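About Clirnden

Clirnden is a robotics research company of 30 employees. We study contact-rich manipulation: buttons, plugs, sockets and flexible cables. Our work is led by Hanne Salminen (learning methods) and Sachiko Takagi (hardware and test design).

Our main method, Irik, trains a policy from wrist-camera images and joint readings alone. Demonstrations are split at each change of contact, and every segment is weighted by how much the operators disagreed on it. Segments with high disagreement – usually the last part of an insertion – receive more training time.
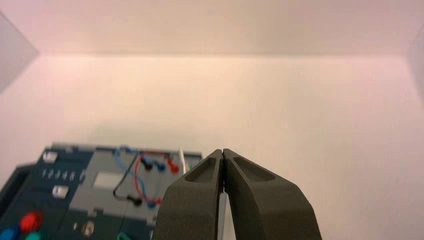
Two-finger gripper beside the electronics training panel, with black, blue and red patch wires on the gray plate.

The current policy was trained on 700 demonstrations and evaluated in 204 trials in the enclosed cell. Uniform weighting on the same data served as the baseline. Irik needed fewer repeat attempts per insertion. It gave no measurable gain on button presses, where operators rarely differ.

Work on cable routing, under Oskari Suominen, began in January and is at an early stage – wires that cross one another remain the main source of failed grasps.

Trial logs and evaluation scripts are available to research partners on request. Contact: Impi Partanen, Research Office.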